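Anong Paisan and the Tablecloth Years

When I get to Anong Paisan's place on a Wednesday, a little after ten in the morning, she has already been to the market and back, had one coffee, and decided that I am going to have one too. She talks while she pours, and she keeps talking while she looks for the good spoons, and by the time we sit down I have missed the beginning of at least two stories and am well into the middle of a third.

It's about her mother's kitchen, as most of her stories are. Her mother cooked for a boarding house, and the table there was covered with a printed cloth that had been wiped so many times the pattern had gone from the middle of it. "You could see the flowers only at the corners," Anong says. "In the middle it was just white, where all the chopping and the rolling happened. I used to think it came like that from the shop! I thought somebody had designed it with a bald patch."

Anong has been selling table coverings for most of her working life, first from the back of her uncle's Honda, which she loaded so full of rolls that she drove with one of them resting on her shoulder, and later from a shop called Saithong, which she ran with her sister until the sister moved away. These days she sells a little, teaches a little, and gives a great deal of advice on what she calls the working table, meaning the one in the house where things get done.

"People come to me and they want a plain one," she says. "They have a nice new kitchen, everything is quiet colors, and they say please, Anong, something plain. And I say all right, I'll sell you plain, but you'll be wiping it morning and night. Every crumb shows up on plain. Every drop of tea." She leans back, pleased to be on her subject. "A print forgives you. You cut up your vegetables, a little bit of carrot falls down, and it can wait until you've finished."

I ask her what kind of print she would choose for herself, and she gets up (this happens several times in the course of the morning) to straighten something on the counter before she answers.

"Gray and white, with one warm color," she says. "Ferns, leaves, little sprigs, things like that, and then a few small flowers in orange or tan so it doesn't look sad. My customers used to say gray was a cold color and I'd tell them, wait till you put the food on it. A green bean on gray leaves looks so fresh. A tomato looks like somebody polished it."
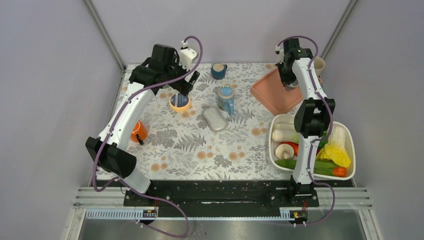
She is also particular about what goes on the table once the cover is down, and I got quite a long lesson on this, with the sugar bowl standing in for nearly everything. The vegetables go to one side, all together in something with edges. A cup goes toward the back where an elbow won't find it. The front stays open, as much of it as you can manage, and she is strict on that point.

"My mother would smack the table," she says, and smacks the table. "If you put your keys down there, your letters, your hat, she would smack it and say, who is going to cook your hat? So I learned. You need a place for your hands. If you don't have a place for your hands you cook angry."

The prints she liked best came from a small maker called Pirico, and she can still recite the numbers from the order book the way other people recite phone numbers. Pattern 263 was the ferns. Pattern 660 had lemons and she never cared for it, although it sold better than anything else in the shop and paid, she admits, for a new roof. There was another supplier, Burnus, whose cloth was thicker and wore longer, but the flowers were enormous. "One flower the size of your head! You put down a plate and there was no flower left."

She remembers January best, the slow month, when she and her sister unrolled everything onto the shop floor and cut the ends into squares to give away. One year they cut 49 of them in an afternoon and left them in a basket by the door. Years later a woman stopped her on the street to say she still had hers under a potted plant.

"I must have sold about 1,000 tables' worth, if you lined them up," Anong says. "But she didn't remember anything she bought. She remembered the square."

I ask whether she ever gets tired of looking at flowers, and she laughs and pushes the biscuits toward me, and says that her sister did, that her sister now lives with a bare wood table and a lot of coasters and is perfectly happy. They argue over it on the phone. When they visit each other, the guest isn't allowed to comment until after lunch.

It was nearly one by then, and she wanted to start on the soup. She moved my cup to the back of the table, took my notebook out from under my hand, and set it on a chair.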